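Threads > Robotics > Hands-on

Woo-jin Sun
September 25, 2024

I've been using the Huvent Enia kit for a couple of weeks now. People asked for a review, so I'm putting it in a thread. I paid for the kit and Huvent hasn't seen any of this.

What you get: two hand-held grippers, two chargers, a hard case and a license for Pronum, the software that sorts and exports your recordings. You work the grippers yourself and the demos go to train a robot later. No arm in the box.

Setup took me most of an afternoon. The grippers were easy. Pronum wanted a firmware update on each one before it would pair them, and the manual doesn't mention that until the back pages.

I got 6 hours out of a charge with normal stops. Charging is slow, so plan for overnight.

My test task was cloth on a bed - pick up, spread, straighten. Cloth is hard on this kind of tool and I wanted to see where it gave me trouble.

I logged 114 takes. Pronum accepted 100 of them. Of the rest, 8 lost sync between the left and right gripper and 6 were my own mistakes, mostly stopping the take too early.

The sync problem is the one I'd want fixed. Pronum flags a bad take only after upload, so you find out when you've already moved on to something else. A warning on the gripper would save a lot of repeats.

The trigger is good. Light pull, easy to hold half closed, and my hand didn't cramp. Picking up one layer of thin fabric takes practice. My first dozen tries were clumsy and then it got easier.

I bought through Conceição, a reseller, and their support was faster than Huvent's. Email answered the same day. They also sent me a replacement screw set at no charge when I lost one.

I'd buy it again for two-handed cloth work. For small hard parts I'd wait for the narrower fingers they say are coming next June.

Working with cloth over the bed:
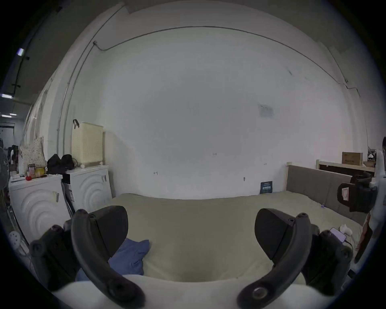
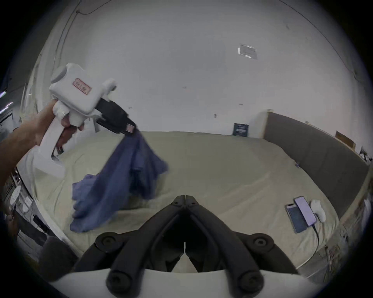
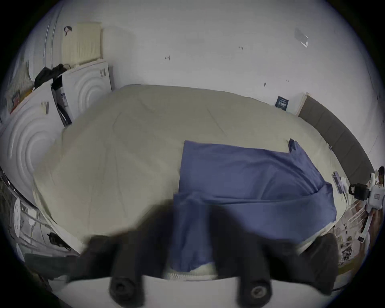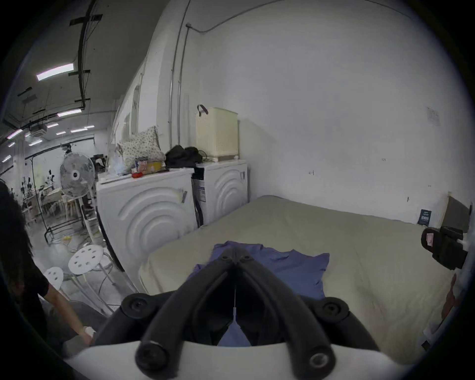 Can you start with one gripper and add the second later?

Huvent sells them singly, and Pronum will record with one. You'll have to redo the pairing when the second arrives, and your old takes stay marked as one-handed.

Contact | Copyright 2024 | Back to top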